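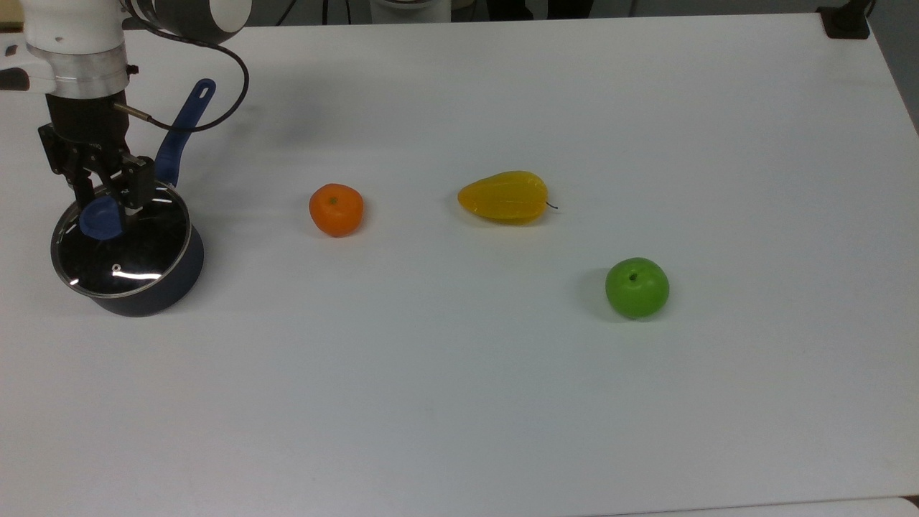 A dark blue saucepan on a white tabletop.

The last enamel shop in Tultbridge fixes what other people throw out

Hannelore Janssen keeps the pots that come in for repair on a shelf behind the counter, each with a paper tag tied to the handle. The tag has a name, a phone number and one or two words about the trouble. "Chip, rim." "Loose handle." "Burned rice."

Her shop, Baumgart, has been on the same corner in Tultbridge since her uncle opened it to sell kitchenware to farm families. She took it over when he retired and kept the name. Selling new pots still pays the rent. Repairs take up most of her afternoons.

Last year she logged 1,414 jobs in a green ledger. Many were small. A handle screw had worked loose, or a lid knob had cracked. Of the rest, 162 were pans she sent back without doing the work, usually because the enamel had broken away on the inside where food touches it.

"I can sell you a patch kit for the outside," Janssen said. "I won't patch the inside. Once it's chipped in there, I tell people to put a plant in it."

Enamel is glass, melted onto metal in a furnace. It doesn't rust and it doesn't hold smells, but it will crack if a hot pan goes under a cold tap. Janssen says most of the damage she sees comes from that, or from stacking pans in a cupboard with nothing between them. She hands out squares of old felt with every repair.

Burned food is easier. She simmers water and baking soda in the pan, lets it sit overnight and works the crust off with a wooden spoon. Steel wool is banned in the shop. It dulls the surface, and the next meal sticks worse.

Her part-time helper, Đạt Quách, does the handles. He came in two years ago to replace a knob on his grandmother's soup pot and asked so many questions that Janssen offered him a stool. He now keeps drawers of parts sorted by thread size, some of them salvaged from pans made by Jirkex, a maker that closed its plant in the next county decades ago.

"The old screws are a size you can't buy," Quách said. "So I save every one."

A basic handle repair costs less than lunch. Janssen raised her prices in February, the first time in years, and lost a few regulars over it. Some came back.

She would like to teach a class, and the Prolgate hall up the street has offered her its kitchen. For now the ledger is open to page 104, and the shelf is full again.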